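Weekly check, suturing cell 2
Training lab, Merkisley building
Checked by: Femke Michiels
Date: 14/01/2020
Countersigned: Zoila Montoya

Mark each line OK, Fault or N/A. Anything marked Fault needs a comment and a tag on the part. Do not run the arms with an open fault in sections 1 or 2.

1. Before power on

1.1 Emergency stop at console pressed and released, latches properly. OK
1.2 Emergency stop at bench. OK
Comment: Button cap is stiff. It works, but I have put it down for a look in July with the yearly service.
1.3 Mains lead and plug, no damage. Supply reads 230 volts. OK
1.4 Arm bases clamped to the bench, bolts tight. Fault, cleared
Comment: Rear bolt on the right base took a quarter turn. Marked with paint pen so we can see if it moves again.
1.5 Floor clear of cables between console and bench. OK

2. Arms and instruments

2.1 Both arms home without error. OK
2.2 Shafts straight, no chips or scratches in the dark coating. OK
2.3 Wrist joints move through full range on both sides, no grinding. OK
Comment: Left wrist is slower than the right on the first move after homing. Same as last check. Cable tension is inside the Turard limits.
2.4 Small screws on the wrist and gripper head, none proud or missing. OK
2.5 Jaws close fully and meet at the tip. OK
2.6 Use count for each instrument written in the log. Fault
Comment: Left needle driver was at 26 uses in the log and 13 on the tag. The log is right. Tag rewritten. Please fill in both at the end of a session. Instruments come off at 40.

3. Tissue pad and consumables

3.1 Pad seated and held down, no lifting when pulled by hand. OK
3.2 Pad surface fit for use, old cuts well away from the new one. OK
3.3 Stage blood topped up and in date. OK
3.4 Needles counted out and entered on the sheet. OK
3.5 Cut suture ends picked off the pad between stitches. Fault
Comment: Short black ends were left lying on the shiny upper part of the pad during the test run, with two stitches already in. They can get drawn into the next knot or caught in a wrist joint. Stop, park both arms and lift them off with tweezers. Do not use the robot jaws for this.
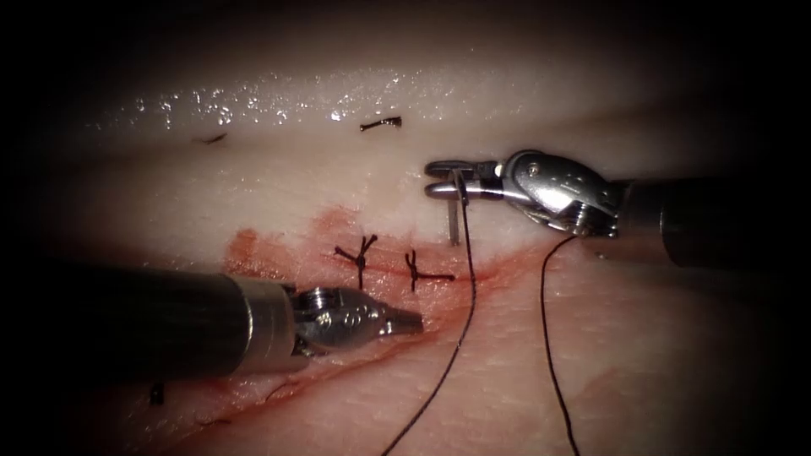
4. Test run

4.1 Needle held in the jaws without slipping when the thread is pulled lightly. OK
4.2 Loose thread kept clear of both wrists. OK
Comment: Watch any length that trails under the right wrist. Zoila would like it pulled through before the next throw, and I agree.
4.3 Arms stop within the set distance when the foot pedal is let go. OK
4.4 No contact between the two instruments at the closest point of the run. OK
4.5 Camera view sharp over the whole incision. OK
Comment: The corners are dark, which is normal for this lens. Lens wiped before the run.

5. Shut down

5.1 Needles counted back in and put in the sharps tub. OK
5.2 Instruments removed, wiped and dried, joints looked at under the magnifier. OK
Comment: Use the soft brush on the pulleys. The stiff one has been thrown away.
5.3 Arms parked, power off, key returned to the cabinet. OK
5.4 Pad covered. Fault, cleared
Comment: Cover was missing. A spare from the Pramanik box fits if you fold the short side under.

Open items

2.6 stays open until the log and tags match for two checks running. Femke to follow up.
3.5 to be raised with everyone booked on the Astari sessions. A pair of tweezers and a small dish now live on the left of the bench. Please put them back.
1.2 held over to the yearly service.

Cell released for use with the items above noted.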